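Floor Maintenance Technician – Wood Floors (2 openings)
Skuleren Building Services
Location: Likenau
Posted: 4/1/18
Reference: 1128

Skuleren maintains interior wood floors in offices, schools and rental apartments in the Likenau area. We are hiring two technicians for inspection, cleaning and minor repair work. The positions are full time, 24 months, with an option to extend.

Scope of work

Daily tasks are dry cleaning, damp mopping, joint inspection and recoating of traffic lanes. Most of the floors under contract are light-colored, laid as parquet or long plank. Light floors show grit and heel marks early, so the cleaning intervals are short and the inspection log must be kept current. Technicians record gaps, raised edges, worn finish and stains by room and submit the log at the end of each shift.

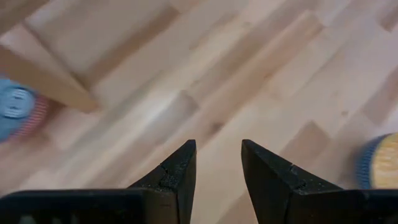 Planks laid on the diagonal are swept and mopped along their length, including at walls and door openings. Sanding is carried out by a separate crew. Technicians may replace single planks and fill joints up to the width given in the work order – anything larger is reported.

Requirements

At least 2 years of work with wood floors, either in cleaning or installation.
Able to tell an oiled finish from a lacquered one on site.
Able to kneel for long periods and lift a packed floor machine with a second person.
Valid driver's license.
Basic written English for the inspection log.

Experience with Bamasari hard oils is useful. Training on our products and log forms takes 6 days and is paid.

Hours and equipment

Shifts start early, before tenants arrive. Evening shifts are scheduled in November, when the school contracts are recoated. Knee pads, shoe covers and hand tools are supplied. Travel between sites counts as working time.

How to apply

Send a resume and a short list of floors you have worked on, with wood species and finish where known, to the Skuleren office in the El Idrissi building, Likenau. Put the reference number on the first page. Applicants who pass the first review will be asked to complete a practical test – one room, cleaned and logged.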